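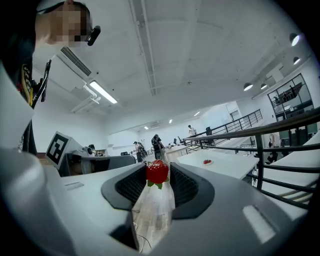 Tirkville TV Drama Club
Minutes of the meeting held 2nd April, upstairs room, Dallgate Library

Present: 11 members. Apologies: 2.

1. Minutes of the last meeting
Agreed, with one correction. The show we dropped from the winter list was the hospital one, not the courtroom one.

2. Desstead, season 3
The group had watched the first four episodes. Most felt the opener was slow and that the new harbor storyline took too long to reach the main family. The fourth episode was liked by nearly everyone – the dinner argument in particular. Two members have given up on the show and will rejoin for the next title. Agreed to finish the season before the next meeting and to keep the finale out of the group chat until then.

3. Subtitles or dubbing for Jääskeläinen
The streaming version of the Finnish police series has both. A show of hands favored subtitles. It was noted that the dubbed track leaves out some of the radio chatter in episode one. Members who prefer the dub may watch it that way at home, but club screenings will use subtitles.

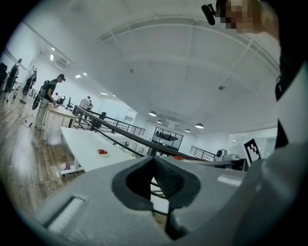 Episodes run long, the pilot being 91 minutes, so that screening will start half an hour early. Doors will be locked at the usual time.

4. Money
Balance stands at $40 after the room fee. No change to dues. The popcorn jar will be kept separate from now on.

5. Summer marathon
July was preferred to August. Three titles were put forward: Desstead season 1, a run of old sitcom pilots, and a network soap from the eighties if the discs can be found. Vote to be held by email. Anyone bringing discs should check that they play – last year's second set did not.

6. Other business
The sign-up sheet is missing its second page. A new one will be put out at the next meeting.
Request for a spoiler-free table during the break. Agreed on trial.

Meeting closed at 8:50 p.m.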